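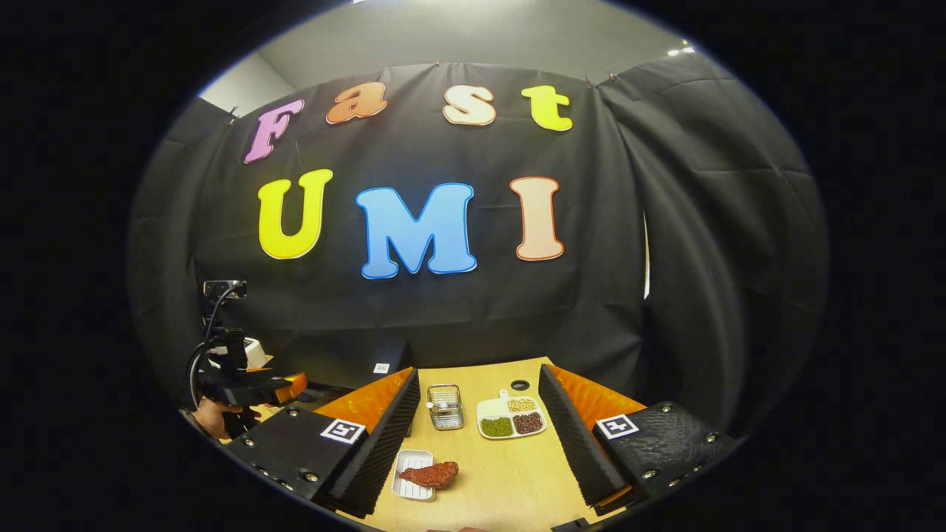 ELTULSIDE, February

I almost skipped the Eltulside craft and hobby fair this year. It was raining, the parking is always a mess, and I had told myself I didn't need any more felt. Then I remembered the lemon cake they sell by the side door, and off I went!

Doors open at 9 a.m. and I was in line by ten past, behind a woman with a folding cart (smart) and two kids in matching rain boots. Entry was 3 dollars, same as last year, and you get a paper map that goes soggy the second you step back outside. The map lists 172 stalls this time. I did not get to all of them. I got to the end of the second hall, sat down, and ate my cake.

The first hall is mostly yarn and fabric. Girton had the corner spot again, with the remnant bins out front where everyone digs around elbow to elbow. I came away with a yard and a half of green corduroy and a bag of odd buttons I have no plan for. Their heavy cottons have gone up a bit, but the woman at the register was cutting generously, so I can't complain.

What I really wanted to see was the lettering. I've been trying to make a sign for my sister's nursery since Thanksgiving and my letters keep coming out wobbly and sad. Bright cutout letters on a plain black cloth look so cheerful, even when they tilt a little and the spacing is all over the place, and I've decided to stop fussing with my ruler. A pink F next to an orange a? Yes please. I'd never have put those together on my own, and now I want to do the whole name that way, with a lighter edge around each letter.

There was a lettering class at 11 in the little room past the coat racks. We each got a sheet of foam, a pencil and a craft knife, and most of the hour went on curves. Cut the inside of the letter first, while you still have something to hold on to. I had been doing it backwards for months! My S is still lumpy on the bottom, but my B is a beauty and I carried it around in my bag all afternoon like a sandwich.

Gollex had the longest table in the second hall, all glues and paints. They were running a deal on the small paint sets and people were three deep, so I looked over some shoulders and moved along. I'll go back to the store for the tacky glue.

Lunch was a disappointment. One soup, and it was gone by 12:30. The sandwich line wound back past the quilt display, which at least gave me time to look at the quilts. The one I kept going back to was from the Villalba guild, all blues and rust, hand stitched, 350 blocks according to the card. I stood in front of it so long that I lost my place in line.

A few notes if you're going next year – bring cash, since half the smaller stalls don't take cards. Park behind the library and walk. The lot at the hall only holds 200 cars and it was full before I'd even finished my coffee at home. And get the cake early, it really does run out.

I got home at four with wet socks and laid everything out on the kitchen table. The corduroy is going to be a pinafore. The buttons are still in their bag.

14 comments | 31 shares

Recent posts
Corduroy, and why I keep buying it
My nursery sign, attempt two
A rainy morning at the button museum
Lemon cake: I tried to copy it

Contact | Copyright, all rights reserved | Back to top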